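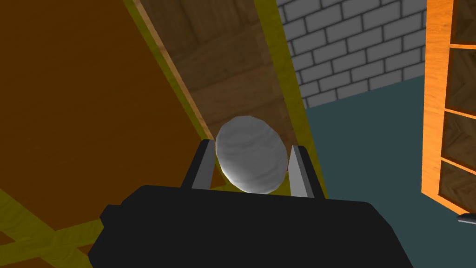
Re: Limescale on a marble worktop, what is safe?

kokthorpe_lad
We moved in last July and the worktop by the sink has gone dull in 2 patches. I have been wiping it with white vinegar and it looks worse. What should I use?

Dolldale
Stop using the vinegar. Marble is mostly calcium carbonate and so is limescale, so anything that dissolves one will dissolve the other. The dull patches are probably etching. Use a pH neutral stone cleaner and a soft cloth.

quintanilla36
Lemon is just as bad. Mine was etched by half a cut lemon left on it while I answered the door. 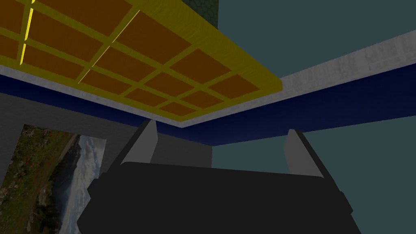
Yellow grid over orange panes, pale ledge underneath

Orysia Zinchenko
I fitted stone for a few years. Light etching can be taken out with marble polishing powder, a damp felt pad and patience. Try a corner behind the kettle first. If you can feel the edge of the mark with a fingernail, get someone in.

kokthorpe_lad
I can't feel anything, it only shows when the light is low. Should I seal it afterwards?

Dolldale
Yes, every year.

Orysia Zinchenko
I disagree with every year. Put a few drops of water on it and leave them for ten minutes. If the stone darkens, seal it. If it doesn't, leave it alone. Too much sealer leaves a haze and 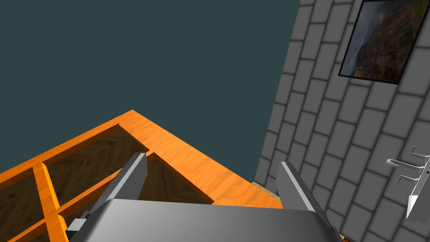
that is harder to get off than the limescale was. Also, sealer slows down stains. It does nothing against acid.

Dolldale
Mine has been done every year and there is no haze on it. Depends on the product, I suppose.

quintanilla36
For the scale round the tap I use a plastic scraper held flat, with a bit of washing up liquid. It takes a while. I do it in short goes,
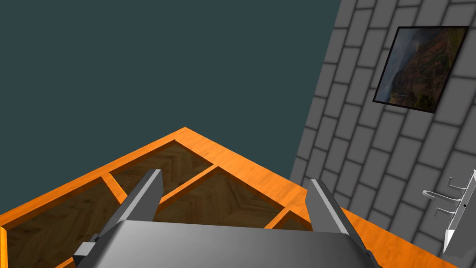 then rinse and dry it with a tea towel. Drying is the main thing in a hard water area.

kokthorpe_lad
Ordered the powder. Vinegar is going back in the cupboard for chips.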